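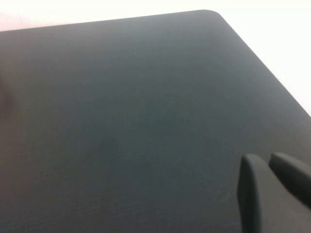 The Dimeck Project is a student robotics program at Pakcombe College in which teams teach a robot arm to handle flat, everyday objects. It is run as a class during the school year and as a club in the summer, and it ends with an internal competition called the Afridi Trial. Students write the control software, design the fingers of the gripper, and record the demonstrations from which the arm learns its movements. Much of the work is done from the point of view of a small camera near the gripper, where two dark fingers with rounded tips may be held open over a gray panel that has almost no features apart from its edges and a rounded corner. Finding an edge of this kind, and then getting a finger under it, is the main problem the project sets its students.

Contents
Name
History
Course structure
Equipment
Software
Tasks
The Afridi Trial
Data collection
Reception
See also

Name

The project takes its name from the Dimeck Building, the former print shop on the Pakcombe campus in which it first met. It moved out of the building when the upper floor was closed for repairs and has not returned. Students usually say "Dimeck" for the class and the club alike. Course listings use the longer title Dimeck Project in Robot Manipulation.

History

The project was started by Hammad Khattak, an instructor in the college's engineering technology department. Khattak had taught an introductory course in industrial automation in which students programmed an arm to move between fixed points. The parts were always placed in the same fixture, and a correct program could be run with the camera unplugged. In the proposal he submitted to the department, Khattak wrote that students were finishing the course "able to repeat a motion and unable to correct one." He asked for a second course in which the object would be put down in a different place each time.

The proposal was approved on 2018-07-04, and the first group met that August as an informal club, using an arm on loan from the automation course. The club was added to the course catalog in the following school year. For a time the class and the club kept separate equipment and separate rules, and a gripper built for one could not be mounted on the other's arm. The two were merged after students enrolled in both complained about rebuilding the same parts.

The early club worked with blocks and cups, as many beginning manipulation courses do. Flat objects were introduced after a team tried to pick up a hardcover book for a demonstration and was unable to do so by any method covered in the class. The attempt took up most of a meeting. Khattak made it the subject of the next assignment, and by the end of the second year the blocks had been dropped from everything except the safety lesson.

Course structure

The class accepts up to 27 students, divided into teams of three. Each team has access to an arm for a fixed period each week and does the rest of its work in simulation or on recorded data. There is no textbook. Readings are handed out as needed, and the bulk of the grade comes from a lab notebook kept by the whole team.

The first unit covers safe operation, including the speed limits used when a student's hands are inside the work area. The second covers coordinate frames and camera calibration. Students commonly describe this unit as the hardest, and it is the one most often repeated. The third unit is on grasping, and the fourth is on learning from demonstration. The remaining weeks are used for the team project.

A team may not change its project after the fourth unit, but it may narrow it. Narrowing is common. A team that proposed to sort a stack of folders, for example, might hand in a system that slides the top folder to the edge of a table. Under the grading rules a smaller project that has been fully tested is preferred to a larger one that has been tested only once.

The summer club has no grades and a looser schedule. Members are mostly students who have completed the class, along with a few from local high schools who join with the permission of the instructor. The club is responsible for maintaining the arms and for rewriting parts of the software that the class has outgrown.

Equipment

The arms used in the project are small tabletop models with electric parallel grippers. The manufacturer's metal fingers are removed and replaced with fingers made by the students, generally by 3D printing. Two general shapes have been in use. The older one is a flat blade with a square end, which slides under thin objects easily but catches on seams and scratches soft surfaces. The newer one has a rounded tip and a tapered front face. It is less likely to leave a mark and can be pressed against a surface at an angle, although it needs a wider gap in order to get under an edge.

Teams may modify either shape. Approved changes have included rubber sleeves, a shallow groove across the fingertip, and a thin lip on one finger only. Suction cups are not allowed in the class. They were used by one team in an early year, and the rule against them was added to the handbook shortly afterward.

A camera is fixed near the wrist of each arm so that the fingers stay in view. The arrangement makes it easier to relate the position of the object to that of the fingertips, but it has several known drawbacks. When the arm is low, a large object fills the picture and its outline is mostly lost. The fingers hide part of the work. Because exposure is set automatically, a dark object on a light table can cause the table to appear nearly white, and anything lying on it may disappear from the image. Students are taught to raise the arm and take a second picture before making a decision, a step known in the handbook as the "look back."

Software

The control software is called Buvix. It was written by members of the summer club to replace a collection of scripts that had been passed from one class to the next. Buvix handles communication with the arm, stores recordings, and stops the motion if the measured force goes above a set limit. It does not include any grasping methods. Each team writes its own, and the finished code is removed from the lab computers at the end of the course so that later teams do not begin with it.

An early version of Buvix saved images and arm positions on separate clocks. The difference was small at first and grew over the length of a recording, so that in long demonstrations the fingers appeared to close well before the arm reached the object. The error was found by a student who was preparing a poster and could not get two graphs to line up. Recordings made before the correction are kept in a separate folder and are used in the class as an exercise in finding faults in data.

Tasks

Assigned tasks are built around objects that are wide, thin, and difficult to grip from above. The standard set includes a hardcover book, a clipboard, a closed laptop that no longer works, a baking sheet, and a plastic tray. The class also uses blank panels cut in the college shop.

Three basic methods are taught:

Edge sliding. The arm presses lightly on the top of the object, pulls it until part of it extends past the side of the table, and then grips the exposed part.

Tilting. One finger pushes down on or near an edge while the other is worked underneath. The method depends heavily on the shape of the object and is seldom reliable on a soft mat.

Corner approach. The arm locates a corner and moves in along the diagonal. Rounded corners are easier for the fingers to slip beneath but harder for the software to locate, as there is no single point at which the two sides meet.

Plain dark surfaces are considered the most difficult to work with. Students are warned that dust and fingerprints may be the only details the software can follow across the middle of such a surface, and that a program tuned on a dirty panel may fail after the panel has been wiped. The handbook requires teams to report whether objects were cleaned between runs.

The Afridi Trial

The Afridi Trial is held at the end of the class and is named for the lecture hall where it takes place. Each team is given five attempts at moving an object from the table to a low shelf. The object is chosen from the standard set by the instructor and is not announced in advance. Its position is changed before each attempt by a member of another team.

Scoring is based on whether the object reaches the shelf, whether it was dropped at any point, and whether a student had to touch the arm. Speed is used only to break ties. Teams are permitted to give up an attempt without penalty if they do so before the fingers make contact. This provision was introduced after several teams allowed the arm to continue when it was plainly in the wrong place, in the hope of a partial score.

The winning team signs the underside of the shelf. There is no cash prize.

Data collection

Since the introduction of the fourth unit, students have recorded demonstrations by guiding the arm through a task with a handheld controller. The shared collection contains over 600 recordings. Each is labeled with the object, the finger shape, and the result, and failed attempts are kept along with successful ones. A recording may be removed only if the camera or the arm was not working properly.

The collection is open to students and staff at Pakcombe. A proposal to release it more widely has been discussed by the department but has been delayed by the uneven quality of the older labels, some of which give the finger shape only as "new."

Reception

In course evaluations, students have generally rated the project well for the amount of time spent on real equipment and poorly for its workload. The shared notebook has drawn repeated complaints, mainly from students who felt that the writing was left to one member of the team. The course now asks that each entry be initialed by its author.

Within the department, the decision to concentrate on flat objects has been questioned as too narrow for an undergraduate course. Khattak responded in a department newsletter that a limited set of objects lets students compare their results with those of earlier classes. A unit on cloth has been tested in the summer club and has not been added to the class.

See also

Learning from demonstration
Robot end effector
Hand-eye calibration
Educational robotics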